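Revised cell rules for soft-goods work take effect in December

The handling rules for two-arm work on fabric and upholstery have been rewritten. The new text replaces section 2 of the Broltdale site manual and applies to all teams, including those on the Plorero contract. Gripper covers come first. Pads and wrapping are to be checked before each shift, and any cover with a torn edge is to be replaced before the arms are enabled. 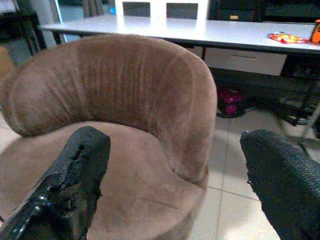 Replacement covers are stocked by Plustix under the existing order. Log the change against the arm and the side, left or right. A cover changed on one finger only must be noted as such, as mismatched friction affects grip tuning.

Separation is the second change. With a person inside the marked area, arm speed is limited to 150 mm/s and the hold-to-run control must be in hand. 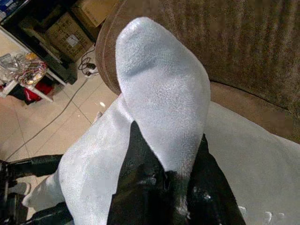

Floor condition is now a listed item on the start-up sheet. The earlier version covered the robot base and left the rest of the room to local judgment. Cables lying across the tiles and power strips set down on the floor are to be moved to the wall side or covered before anyone sits within reach. The minimum clear walkway is 700 mm.

For pulls with both grippers on one piece of cloth, the force limit is set per arm and must be entered separately for each.

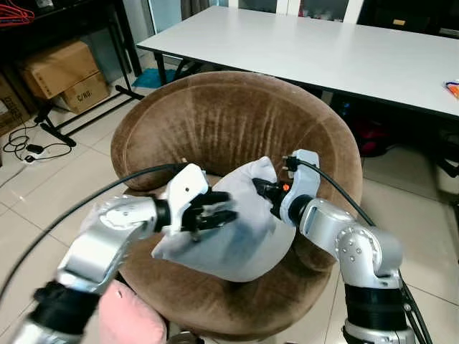

The default is 2 N above the measured holding force. Adeleke asked for a higher value on heavy throws; the request is under review, and the default stands until a decision is issued.

Fabric is to be inspected at the seams after every 200 grasps.
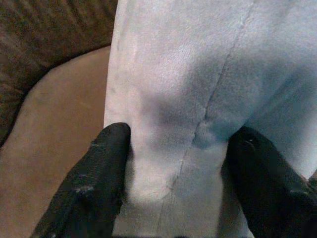
Record pulled threads and puckering by location. Items with an open seam are withdrawn from use. Questions on the revised text go to Benjamín Ojeda.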